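Aug 27, 2026

Slept badly, up before six. Made coffee and finished the heel of the rye bread. The bank letter is still on the hall shelf and I didn't open it today either.

Spent most of the morning on the cube. I've decided to learn it properly this time, with the beginner method, and not just peel through videos and forget everything by lunch. Loredana Ferri gave me her old notes from January, two sheets folded in four, with the moves written in pencil. She uses her own letters for some of them, so it took me a while to work out that her "k" means turn the whole cube over. I copied everything into the back of this book in pen.

Where I am now: white cross, most times without looking at the notes. First layer corners, slow but all right. The middle layer I can do if the piece is already on top. If it's stuck in the wrong slot I have to read the instructions every time, and I lose my place when I look back down. The last layer is still just following orders.

I mixed it up again before lunch and got two white corners in and then put the wrong one in the third slot. Left it like that and went out for milk and stamps.
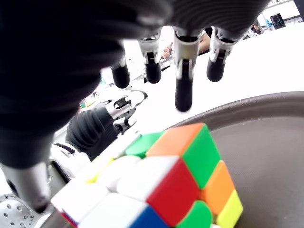
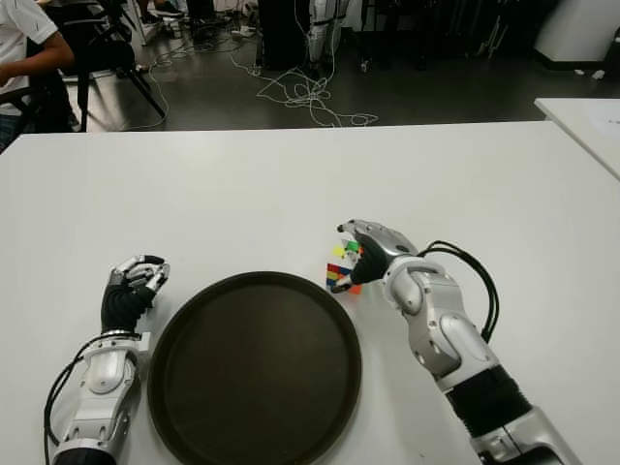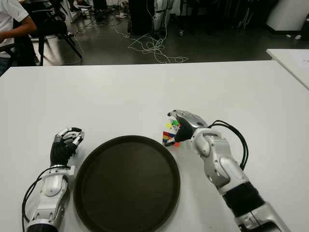

The cube, the round brown tray and the big white table.

I like the tray for this. It has a rim, so a cube put down on it stays where I put it, and the dark brown is easier on my eyes than a white tabletop when I'm trying to tell white from pale yellow. In strong light those two are almost the same to me. I've picked up the wrong edge piece more than once and only noticed four moves later. Must try it nearer evening with the lamp off to the side.

Ylva Solheim called after lunch. She has been doing cubes since school and says I should stop timing myself until I can do the whole thing without paper. She's probably right. I timed one on Tuesday's notes anyway, with the page open, and it was 1493 seconds. I wrote it on the inside cover so I have something to compare with. She also says to hold the cube lower and turn with the fingers, not the whole wrist. I tried it for a bit and dropped it under the radiator.

She's bringing her other cube next time, a Vevus, which she says turns more easily than mine. She paid too much for it, in her opinion. I said I'd make the lentil soup.

Afternoon: paid the phone bill, washed the blue sheets, cut back the mint. Rain came at four and I had to bring the sheets in and hang them over the doors.

Did the middle layer twice more after supper. Second time I got it without the notes except for one look. Hands were stiff afterward, the left thumb mostly.

Tomorrow: open the bank letter. Buy bread, onions, a soft pencil. Ask Loredana what the small star next to step five means.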